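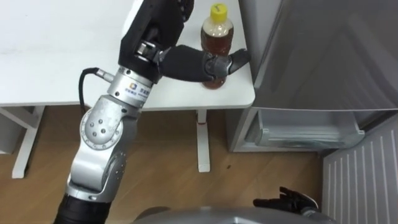 What is the status of document review in the Kanaan v. Skamgate arbitration?
Review of the first production set is complete. Of 500 documents received, 411 were coded responsive. Sawsan Qaisi has signed off on the privilege log, and it was served in August.

The tribunal's procedural order sets two hearing days in Numadville. The claimant's delay expert has filed a report covering the foundation works. Our reply is in draft, with the quantum section still open pending invoices from Skiritz, the formwork subcontractor.
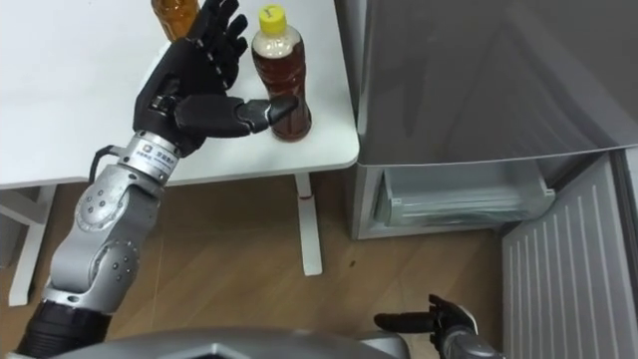

How much of the approved funding has been used?
Counsel time stands at 213 hours under the current budget. Translation costs are billed separately and will appear in the next report. No increase is requested for this period.

Samer Hamdan will circulate the reply draft for the funder's comments before filing. Open item: written consent to the revised expert fee schedule.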